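README - cup handover set, hand-held gripper, Hirkville room

READ THIS BEFORE YOU TRAIN ON ANYTHING. There is a fault in this set and only part of it has been cleaned out.

What's in it
200 episodes, clear cup, one gripper held by hand. Two views per episode, head and gripper, plus the gap between the fingers as a number.

What went wrong
Gap reading froze. Video carries on fine, fingers open and close, but the number sits where it was. Episode 40 is the first one we're sure of. Comes and goes after that, sometimes back by itself mid-episode, which made it a pig to spot. Recorder gave no warning at all, it just repeats the last good value.

Found in November when a policy trained on the set (run name Zirna) closed on a cup and kept closing. Cup cracked, arm stopped by hand. No injuries. Arm is not to run anything trained on this set until the gap column is redone, that includes "just a quick test".

Cause
Best guess is the lead to the finger sensor working loose. Not proven. Swapped lead, fault hasn't come back in 3 long sessions but thats not proof either.

What's been done
- gap_ok flag added to every episode. Flag is 0 if the reading repeats while the video shows movment
- 185 episodes have flag 1
- rest kept, not deleted, the video is still usable
- Kustolska script re-estimates the gap from the markers. Half finished, don't rely on it

Head view and gripper view, both with the cup held:
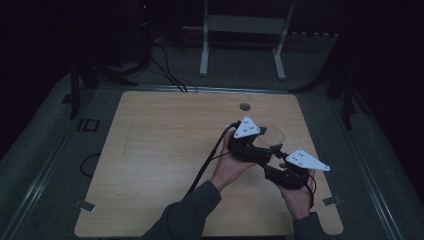
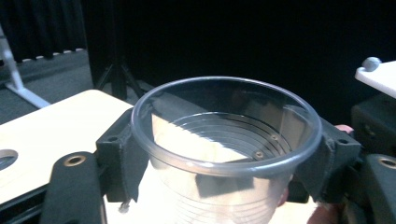
Augustina Osei reckons the flag isn't strict enough: a freeze while the fingers are holding still would pass it every time, and those are the frames where the grip force gets learnt. She wants the held stretches masked too until the marker estimate is done.

Fair. To do. Mask goes in the next version, old loader will ignore it so update first. Questions to Jagadeesh Kaimal.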